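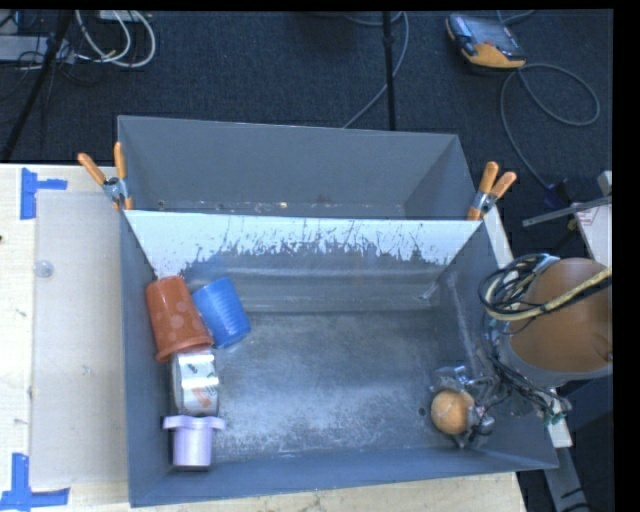

Ata da reunião de condóminos do edifício Udell
14/05/2021, sala do rés-do-chão

Aberta a sessão com quórum, leu-se a ata anterior. Um condómino observou que três dos cinco pontos então aprovados continuam por executar e pediu que isso ficasse escrito. Fica escrito.

Ponto 1. Infiltrações na cobertura
A administração apresentou o orçamento da Undico, de 2.410 euros, para refazer a impermeabilização junto às claraboias. Perguntou-se o que distingue esta intervenção da que a mesma empresa fez em outubro, que também vinha descrita como definitiva. A administração respondeu que a garantia anterior excluía as juntas. A cláusula foi pedida e não estava na pasta. Deliberado não adjudicar sem segunda proposta, a solicitar à Badawi.

Ponto 2. Contrato de limpeza
A Trendance propõe um aumento de 109 euros por mês, que atribui à "reorganização do serviço". Vários presentes disseram não ter notado reorganização nenhuma, e o terceiro andar referiu que as escadas de serviço não são lavadas há semanas. Aumento recusado por maioria, com duas abstenções. A administração pedirá o mapa de horas.

Ponto 3. Quotas em atraso
Estão por cobrar 1.437 euros, de quatro frações. A administração considera a situação "controlada". A assembleia pediu um mapa por fração e prazos por escrito, visto que a mesma palavra foi usada no ano passado.

Ponto 4. Intercomunicador
Reparação de 208 euros, já paga sem consulta prévia. Ratificada com um voto contra. O segundo esquerdo continua sem ouvir a campainha.

Outros assuntos
Voltou a falar-se do portão da garagem. Sem proposta concreta, transita para a próxima reunião.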